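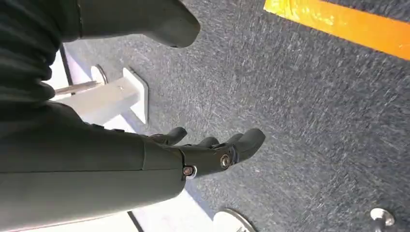
*Ustumlow, July*

The carpet is the first thing I'd tell my sister about, if she ever picked up the phone. It's blue-gray and speckled, and it eats whatever you drop. I lost an earring on it before lunch and crawled along the orange tape for so long that Benedek asked if I was praying. I said yes, for an earring!

I was supposed to be clearing out the cardboard organizer, the one with all the little slots. Béla started it years ago, back when he ran the Zedis repair counter and swore he had a place for everything. Then he moved to Jusberg and left me the box and a note that said "keep the good ones." Good what, Béla?
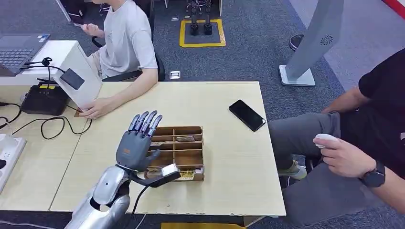
**Dorottya Fodor**

So I sat down to it at four in the afternoon. There was a yellow and black card in one of the front slots, and I got stuck on it right away – I was sure I knew it, the way you know a face at a bus stop. Béla once won 400 in a raffle and never told a soul where he put the ticket. I turned the card over. Then I turned it over again, and put it back.

"Is it the ticket?" Benedek said.

"It's a card," I said.

My phone was on the table by the box, and I kept looking at it. I could have just called Béla. It had been nearly 13 months.

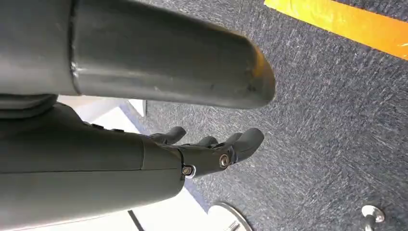
Screws were what Béla and I used to fight about. He'd keep any old one, bent or stripped, and I only wanted the handsome ones, and we could go a whole evening on it over a slice of Dobos. I still say he had no eye. Give me a hex head with a bit of bronze to it, like the one up by the knuckles, catching the light so nicely, and he can have every plain one in Ustumlow. I said that out loud, I think, because Benedek slid the phone over to me.

It rang eight times.

"Did you keep the good ones?" Béla said.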